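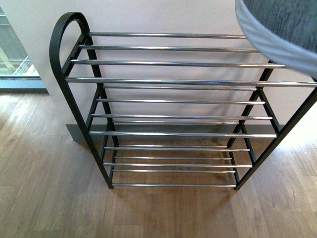
Home | Talks | Slides | Contact
Filed under: Robot Hands, Speaker Notes

Hertta Kuusisto — Two Grippers, One Shoe Rack

1. Why I don't trust the brochure
Stolholm says its padded fingers handle "any household item." Ask the room who has tried shoelaces. Pause. Laces fold, hide each other and change shape when touched. The wrist camera gets a fine view of the knot, and I still wouldn't bet on the grasp.

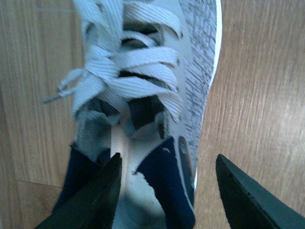 2. What we compared
Stolholm against Viltari, same arm, same controller, 50 tries each. Small sample, say so early. Chrome rods and window light are hard on depth cameras, and both vendors demo against matte gray boxes. 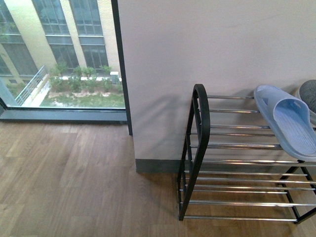

Sandals first, then knit shoes. Viltari's sales sheet claims 300 picks without a miss. Ask: picks of what? Jayasinghe has been asking since August. Don't read the table aloud — people can see it.

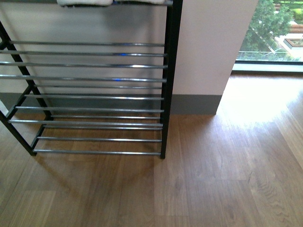

3. What I'd buy
Neither yet. Viltari is easier to mount, Stolholm is easier to fix. Skip the price slide if short on time. Leave 4 minutes for questions.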